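Setting the robot's camera view before a run

Stop the simulator first. Open the Folten room file and set the camera height to the same value as on the real machine. Image height is 1080. Save, then load the bathroom and wait until all textures appear.
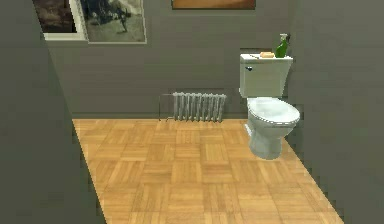
Tilport, July 2, 2020. Check that the radiator and the toilet are both in view and the parquet before them is clear. If a wall hides one of them, turn the base by two degrees and look again.

Endang Wijaya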